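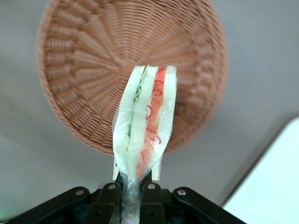
Page 2 of 3

Thread: Honor-system snack tables, does the math ever work?

Last updated: Apr 29, 2022

dunmore_pete wrote:
Picking up from the last page. I still don't buy the 100 percent payment claim. Every workplace that puts out a snack table says the same thing, "our people are honest," and then you ask how they know and they don't have a count of what went out in the first place. If you don't know what you put on the table, you can't know what got paid for. You just know there was money in the jar.

kettleblack wrote:
We did know what went out. I typed it up every week. Our building in Stirnport has 400 people in it and the table took in 802 dollars its first month. I'm not saying everybody paid. I'm saying it covered itself.

dunmore_pete wrote:
Covered itself meaning what? Cost of goods, or cost of goods plus whoever drives to the warehouse store on their own time and gas? People always leave out the driving.

kettleblack wrote:
Cost of goods. I was going to the store anyway.

dunmore_pete wrote:
There it is.

marla_in_rilport wrote:
Pete, you're being kind of a pain, but I agree with you on the driving. At our Rilport office it was one woman doing all of it for two years, and when she left the table lasted until the chips ran out. So was that a working system or was it one nice person?

My other gripe is the sandwiches. Candy and chips can sit there till summer. Once somebody decides the table needs "real food" you have things going off every day, and the leftovers eat whatever you made on the candy. 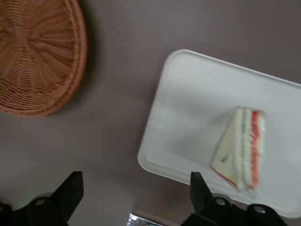
We tried a standing order from Nazarenko, the deli by the bus station, and the first week was fine and after that it was whoever got there early took the turkey and the egg salad sat. You can't send egg salad back. I said so at the time, for the record, and was told I was being negative.

tolliver wrote:
Egg salad is a crime anyway.

I'd push back on the main point, though. A vending machine is no bargain. The quote we got was 3,000 dollars for a used one with no card reader, and the fellow selling it was very vague about who fixes it. You can lose a lot of candy bars before you've lost 3,000 dollars.

dunmore_pete wrote:
Sure, but nobody makes you buy the machine. The vending company puts it in, you get a tiny cut or no cut, and it's their headache. I don't like the prices either. What I like is not having a meeting about it.

Illia Kushnir wrote:
New here, joined because of this thread. I ran one of these tables for a warehouse crew and then for a church office, so I've seen it go both ways.

The warehouse paid better. I expected the opposite. My guess is that it was out in the open by the time clock, with people walking past all shift. At the church it was in a side room with the door shut. Same prices, same coin box. I wouldn't call that proof of anything, it was two places. 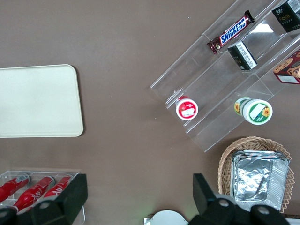
Prices matter more than people think. If you charge a dollar, folks put in a dollar. If you charge 85 cents they put in three quarters and mean to come back with the dime. They don't come back with the dime. I went to even dollars and the shortfall mostly went away, and I had one complaint, from a man who I'm fairly sure was never paying to begin with.

kettleblack wrote:
We went to even dollars too. Also put up a code for Umer so people could pay by phone, and I thought that would fix it.

marla_in_rilport wrote:
Did it?

kettleblack wrote:
Helped some. Younger people used it. But now I have two piles of money to check against one sheet, and some of the phone payments come in a day late with no note, so I'm guessing what they were for.

dunmore_pete wrote:
So more work, and you still can't say what percent got paid. I'm not trying to win here, I'd like to see one sheet from one table. What went out, what was left, what came in, four weeks in a row. If it's good I'll say it's good.

Illia Kushnir wrote:
Fair. I have the warehouse ones in a box somewhere, on paper. They include a week in April when the coin box went missing, so don't expect it to be pretty.

dunmore_pete wrote:
Leave that week in.

tolliver wrote:
Who took the coin box??

Illia Kushnir wrote:
We never found out. I'll look for the sheets this weekend.

Contact the moderators | Copyright 2022, all posts belong to their authors | Back to top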